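제4장 빛을 들이는 그릇: 반투명 용기의 재료와 형태 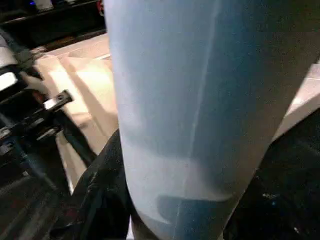
그림 4-1 가까이에서 본 옅은 파란색 반투명 원통형 물체. 같은 옆면에서도 왼쪽은 희뿌옇고 오른쪽으로 갈수록 푸른색이 짙어진다.

물을 마시려고 컵을 집어 들 때 우리는 컵을 거의 보지 않습니다. 손이 먼저 알고 움직이니까요. 그런데 한 번만 눈 가까이 가져와 보세요! 늘 한 가지 색이라고 믿었던 파란 컵에 흰색에 가까운 파랑, 회색이 섞인 파랑, 거의 남색에 가까운 파랑이 나란히 들어 있습니다. 이 장에서 우리가 할 일은 바로 그 색들이 어디에서 오는지를 따라가는 것입니다. 따라가다 보면 재료 이야기가 나오고, 벽의 두께 이야기가 나오고, 공장에서 틀이 맞물리던 자리 이야기까지 나옵니다. 물병 하나에 이렇게 많은 것이 담겨 있다니, 글쓴이는 이 장을 쓸 때마다 새삼 즐겁습니다.

앞의 제3장에서는 도자기와 금속처럼 빛을 통과시키지 않는 그릇을 다루었습니다. 그런 그릇은 겉면만 잘 살피면 되었지요. 반투명 용기는 사정이 조금 다릅니다. 겉면에서 튕겨 나오는 빛, 벽 속에서 흩어지는 빛, 반대편 벽까지 갔다가 돌아오는 빛이 한꺼번에 눈에 들어옵니다. 그래서 관찰할 거리가 훨씬 많고, 헷갈릴 거리도 그만큼 많습니다.

이 장에서 배울 내용

투명, 반투명, 불투명을 빛의 경로로 설명한다.
원통 옆면의 밝기가 자리에 따라 달라지는 까닭을 말한다.
용기 겉면의 세로줄이 이음선인지 반사광인지 가려내는 방법을 익힌다.
아래로 좁아지는 형태가 쥐기, 쌓기, 꺼내기에 주는 이점을 비교한다.

주요 낱말

투과, 산란, 정반사, 이음선, 빼기 기울기, 벽 두께, 사출 성형, 중공 성형

4.1 투명과 반투명 사이

유리창 너머의 나무는 또렷하게 보입니다. 빛이 거의 휘거나 흩어지지 않고 유리를 지나오기 때문입니다. 반투명한 플라스틱도 빛을 통과시키기는 하지만, 그 과정에서 빛의 방향이 이리저리 흐트러집니다. 안에 무언가 있다는 것은 알겠는데 그것이 무엇인지는 분명하지 않은 상태, 그것이 반투명입니다.

그림 4-1의 아래쪽을 다시 봅시다. 더 짙은 파란색의 들쭉날쭉한 띠가 벽을 통해 비칩니다. 액체일 수도 있고, 안쪽의 어떤 모양이 비친 것일 수도 있습니다. 어느 쪽인지 이 한 장만으로는 정할 수 없고, 사실 바로 그 점이 반투명 재료의 성질을 잘 보여 줍니다. 관찰 기록에는 “아래쪽에 짙은 띠가 비침”이라고 적고, 해석은 따로 적는 습관을 들이세요. 본 것과 짐작한 것을 한 문장에 섞어 놓으면 나중에 자기가 쓴 기록도 믿기 어려워집니다.

생활용품에 반투명 재료가 많이 쓰이는 까닭도 여기에서 생각해 볼 수 있습니다. 물이 얼마나 남았는지는 알아야 하지만 속이 훤히 들여다보일 필요는 없는 물건이 참 많거든요. 세제통, 양념통, 쌀통, 화분 물받이를 떠올려 보면 금방 고개가 끄덕여질 것입니다. 잔흠집이 덜 도드라진다는 점도 매일 쓰는 물건에는 꽤 반가운 장점입니다.

4.2 둥근 면과 빛

평평한 판에 빛을 비추면 밝기가 비교적 고릅니다. 원통은 그렇지 않습니다. 면이 계속 돌아가면서 광원을 마주 보는 부분과 비껴 보는 부분이 생기니까요. 광원을 마주 보는 쪽은 색이 빠진 듯 허옇게 떠 보이고, 돌아 나가는 쪽은 재료의 색이 점점 진하게 드러납니다. 처음 스케치를 배우는 학생들이 원통을 한 가지 파랑으로 칠해 놓고 왜 납작해 보이는지 고민하는 일이 많은데, 답은 바로 이 변화에 있습니다.

여기에 벽을 비스듬히 지나는 효과가 더해집니다. 원통의 가운데에서는 시선이 벽을 거의 수직으로 통과하지만, 가장자리로 갈수록 시선이 벽 속을 길게 지나갑니다. 같은 두께의 벽이라도 가장자리에서는 더 두꺼운 재료를 보는 셈이지요. 색이 들어간 컵의 테두리가 유난히 진해 보이는 경험, 다들 있을 겁니다. 두 효과가 겹치는 정도는 조명의 위치에 따라 달라지므로, 관찰할 때는 전등이 어느 쪽에 있었는지를 꼭 함께 적어 둡니다.

4.3 세로줄 하나를 읽는 법

그림 4-1의 원통에는 중심에서 조금 오른쪽으로 가늘고 옅은 세로줄이 거의 끝에서 끝까지 이어집니다. 이 줄의 정체로는 두 가지를 꼽을 만합니다. 성형할 때 생긴 이음선이거나, 표면에 비친 반사광입니다.

이음선은 틀과 틀이 만나는 자리에 남는 흔적입니다. 두 쪽으로 나뉜 틀 안에서 모양을 잡은 병이라면 옆면에 이런 선이 남을 수 있습니다. 반사광은 매끈한 둥근 면이 길쭉한 광원이나 창을 비출 때 생기며, 원통에서는 세로로 길게 늘어나 보이기 쉽습니다. 생긴 것은 닮았어도 가려내는 방법은 아주 간단합니다. 용기를 세로축을 중심으로 천천히 돌려 보세요. 줄이 용기와 함께 돌아가면 이음선이고, 용기는 도는데 줄이 제자리에 머물면 반사광입니다. 손톱으로 살짝 긁어 보는 방법도 있지만, 잘 다듬어진 이음선은 손끝에 거의 걸리지 않으니 돌려 보기를 먼저 합니다.

4.4 아래로 좁아지는 몸통

많은 컵과 물병이 위보다 아래가 좁습니다. 보기 좋으라고 그렇게 만든 것만은 아닙니다. 틀에서 찍어 낸 컵은 옆면이 조금 기울어 있어야 걸리지 않고 빠져나오는데, 이 기울기를 빼기 기울기라고 합니다. 기울기가 있으면 빈 컵을 포개 쌓을 수 있고, 좁은 아랫부분은 손이 작은 사람도 감싸 쥐기 좋습니다.

물론 대가도 있습니다. 바닥이 좁아지면 넘어지기 쉽고, 좁은 쪽을 쥐면 컵이 아래로 빠지려는 힘은 줄지만 위쪽이 무거워 흔들립니다. 설계자는 이 사이에서 늘 고민합니다. 가상의 물컵 상표 두 개를 놓고 비교해 봅시다.

표 4-1 두 물컵의 비교

제품: 트라트스테드(Tratstead) 물컵
용량: 497 mL
몸통: 위아래 폭의 차이가 작음
쌓기: 깊이 포개지지 않음

제품: 시버(Cever) 물병
용량: 900 mL
몸통: 아래로 갈수록 뚜렷하게 좁아짐
쌓기: 뚜껑을 벗기면 깊이 포개짐

용량이 큰 쪽이 더 많이 좁아진다는 점이 흥미롭지 않나요? 가득 채웠을 때 한 손으로 들 수 있게 하려면 쥐는 자리를 가늘게 잡아야 했을 것입니다. 여러분이라면 바닥의 안정성을 어떻게 보완하겠습니까? 답은 하나가 아닙니다.

관찰 활동: 부엌에서 찾는 파랑

준비물은 색이 있는 반투명 컵이나 병, 물, 흰 종이, 손전등입니다.

먼저 빈 용기를 흰 종이 앞에 세우고 한쪽에서 손전등을 비춥니다. 가장 밝은 곳과 가장 어두운 곳을 찾아 간단히 그립니다. 다음에는 물을 절반쯤 채우고 같은 자리에서 다시 그립니다. 물이 닿은 부분과 닿지 않은 부분의 색이 어떻게 다른지, 수면이 벽을 통해 곧은 선으로 보이는지 흐트러져 보이는지 적습니다. 끝으로 용기를 돌려 가며 4.3에서 배운 방법으로 세로줄을 확인합니다.

그림이 서툴러도 괜찮습니다! 색의 경계가 어디쯤인지 표시되어 있으면 충분합니다. 짝과 용기를 바꾸어 한 번 더 해 보면 재료마다 흐림의 정도가 얼마나 다른지 금세 드러납니다.

다음 절에서는 성형 방식을 사출 성형과 중공 성형으로 나누어, 이음선의 위치가 틀의 구조와 어떻게 이어지는지 살펴봅니다. 관찰 활동에서 그린 그림을 곁에 두고 읽으세요.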